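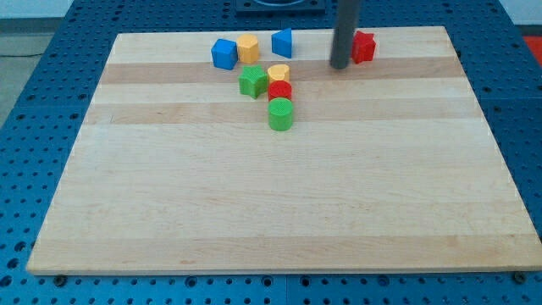
Lumenta wants us to believe its new hub will change how we climb. The Surkach engages faster, the brochure says, and wastes less of your effort. Perhaps. I rode one for a fortnight on the lanes above Branduswood and noticed the noise before anything else – a hard, dry buzz that sent sheep running.

Did I go faster? My times say no. Juwita Wattimena, who races for Cliltside, has covered almost 2000 miles on hers and likes it, though she concedes she liked the old one too. Gilang Gunawan, who builds wheels, wants to see the bearings after a wet winter before he recommends it to customers.

It's well made and it spins nicely. So does the hub on my 1964 tourer, and that one has never needed a brochure.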